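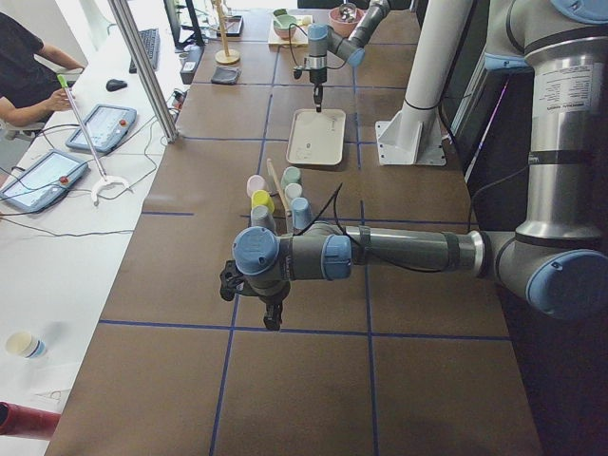

自己裁衣服，最让人头疼的往往是第一步：怎么把杂志上的小图放大成能用的纸样。我试过复印店放大，也试过投影，最后还是回到最老的办法——打格子！把小图上的每一格对应到大纸上的每一格，线条走到哪儿就跟到哪儿，手再笨也画得像。大纸我推荐牛皮纸，把整张桌子铺满，再用细细的蓝色胶带横着竖着贴出格子，就像图里那张桌面一样，抬头低头都看得清，比铅笔线醒目太多了。

需要准备的东西
牛皮纸一卷，细胶带一卷，长直尺，软铅笔，橡皮，曲线板（没有的话用盘子边也行），还有原图。我用的是Hattar的围裙图样，线条简单，特别适合第一次练手。

第一步：给原图打格
在小图上画边长2厘米的方格，横排写字母，竖排写数字。别小看这些编号，画到后面眼睛一花，全靠它找位置。

第二步：给大纸打格
先算放大倍数。围裙下摆宽度在原图上是6厘米，我想要的成品宽54厘米，也就是九倍，所以大纸上每格边长是18厘米。胶带先贴长的方向，全部贴完再贴横的。贴的时候一头按住，另一头拉直了再放下去，千万别边走边按，会歪！贴好以后用直尺量两条对角线，长度一样，格子才算正。

第三步：只标交点
先别急着画线。看原图的轮廓线穿过哪条格线、穿在几分之几的位置，到大纸上点一个点。一格一格来，画完一格就在原图上打个小勾。一件围裙下来，我差不多花了30分钟，放着音乐很快就过去了。

第四步：连线
直线用尺，弧线用曲线板。袖窿和领口这种弯度大的地方，可以在格子里再添一条中线，多找几个点，出来的弧线会顺很多。连好之后退后两步看整体，哪里鼓了瘪了一眼就能发现，这一刻真的特别有成就感！

第五步：加缝份，剪下来
轮廓外再平行画一圈缝份，侧边1厘米，下摆3厘米。标好布纹方向、口袋位置和对合记号，写上名称和尺码，然后就可以剪了。胶带压在纸样里面也没关系，跟着一起剪，还能让纸边结实一点。

几个小提醒
纸卷久了会翘，提前一晚反卷过来压着。胶带选窄的，宽胶带会让你搞不清该从哪一边量起，实在只有宽的，就统一以左边缘和上边缘为准。剪好的纸样不要折，卷起来用布条一扎，挂在门后就行。

下一篇写口袋，用同一张Hattar图样接着做，格子先别拆哦。

2020年9月15日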